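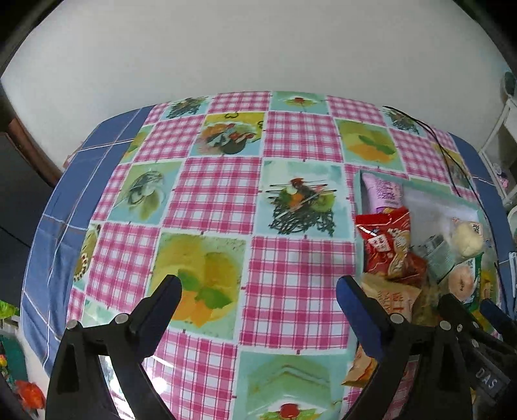
Figure 2. A clear snack box with a pale teal rim on a fruit-print tablecloth.

4.2 Where the snacks live

I went into this part of the study thinking I'd be writing about cupboards. Most of the earlier work on household food storage (mine included, I'm afraid) is terribly keen on cupboards. But in the Rambridge homes the snacks were so often out on the table, in a box with no particular place to go back to, that I had to tear up my coding sheet and start again. Of the 73 households who kept the diary for us, a good many wrote the word "table" in the box marked "cupboard or shelf", which served me right.

Figure 2 shows the sort of thing I mean. The box is clear plastic, so you can tell what's in it without rummaging, and what's in it is a proper mixture: a red bag with Chinese characters on it, a lavender-purple packet, a round bun in a translucent bag, a pink-frosted pastry in clear wrap. Under my old scheme the bun and the pastry would have been "bakery" and the bags "dry goods", and I'd have expected to find them in different parts of the kitchen. I now code the whole box as one store, and I've gone back and done the same for the September visits.

I'm also rather fond of the tablecloth, with its pink gingham and its panels of fruit and salad and its slice of cake. I had no plan to record table coverings at all! Then I noticed how many people brought theirs up when we talked about where food gets put down, and so it went on the form as item 870 (the numbering follows the Domdale list, which is why it's so high). Wipe-clean cloths came up again and again in those chats, usually along with a grumble about crumbs, and I can't say from a picture whether any given cloth is that kind, so the material is only filled in where somebody told us.

The Folto boxes we handed out for the second round were opaque and had lids. People were polite about them. Several said they forgot what they'd put inside, and two had moved everything back into their old see-through box by the time we called again. I come back to this in section 5, where I compare it with the Pimentel homes, which had far less table to spare.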